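Review: the Tretus worktop arm and the Horden kitchen practice pack
By Réjean Vachon
15/12/2020
22 comments | 376 shares

The Tretus is a white robot arm sold to colleges, small labs and anyone else who wants to try out kitchen handling jobs on an ordinary worktop. It can be bought alone or with a practice pack from Horden, a printed book of set tasks with a folder of ready-made programs. I have had both on loan and have spent most of my evenings with them.

The tasks in the book are short. Move a piece of fruit from the plate to the board. Reach past an open oven door without touching it. Go over the rim of a box, let go, come back. You supply the kitchen and most of the objects, and Horden suggests toy food for the early chapters, which is sensible advice for a first week.
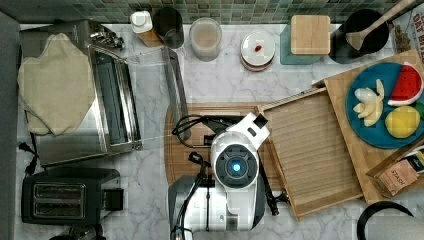 Photo: Réjean Vachon

Setting up took me one evening. The printed guide is clear as far as the first power-on and then becomes thin. The part on fixing the arm down runs to 2 pages and assumes a bench with a free edge. If yours is a fitted kitchen, measure first. I had to move mine once after I found it could not get to the back row of jars.

The blue ring light on the wrist is easy to see from across the room, and I came to rely on it for knowing which way the wrist was turned. The cables are less well thought out. They run along the outside of the arm and there is a good deal of slack, so a lead can end up lying over the very board you want to work on. Horden's book tells you to check the cable before each task. I would have liked a couple of decent clips in the box. 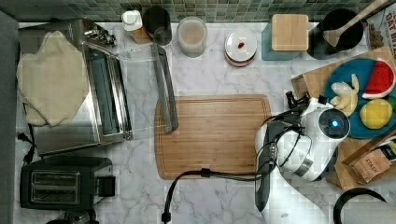 Picture credit: R. Vachon

Reaching is where the Tretus does best. It is slow at the standard setting but it goes to the same place each time, and low moves over a plate gave me no trouble. The toaster oven door was harder. Clear glass is a poor thing to ask any arm to avoid, and the pack leaves you to mark out the door yourself as a no-go area. Once I had done that it kept away. If you shut the door you must remember to take the area out again, and I often forgot.

Gripping is more mixed. Soft toys are forgiving, as the fingers can close a little off centre and still hold. Hard, smooth pieces slipped more often. The grip force has only a coarse setting in the menu, and finer control means editing the program by hand. A beginner will find that off-putting.

The Weidemann arm I tried in March had a much better menu and a worse guide. It was also louder. For a shared kitchen I would pick the Tretus on noise alone.

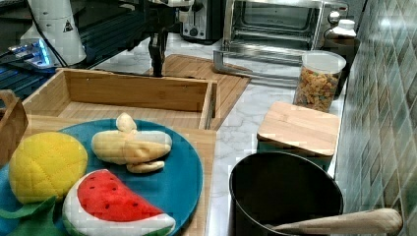
Gripper over the open bamboo box, with the soft fruit on its plate.

The box tasks come late in the book and are the best of it. They start with a plain drop from above and go on to placing against one side, which took me several tries. A tall pot with a spoon in it makes a useful thing to steer round, and I left one out for most of the later chapters.

The practice pack costs 69 pounds on top of the arm. For a classroom I think that is fair, as it saves a teacher from writing the tasks. Someone working alone at home could manage without it. Marneck, who supplied the loan, will sell it separately to people who already have the arm.

Support was by email only. My first question was answered the next morning and my second took a week. Spare finger pads are listed on the Marneck site but were out of stock when I looked.

I would buy the arm for a college kitchen or a lab. At home I would wait for a better menu and see whether they sort out the cable.

Last updated: 15 minutes after first posting, to correct the price of the pack.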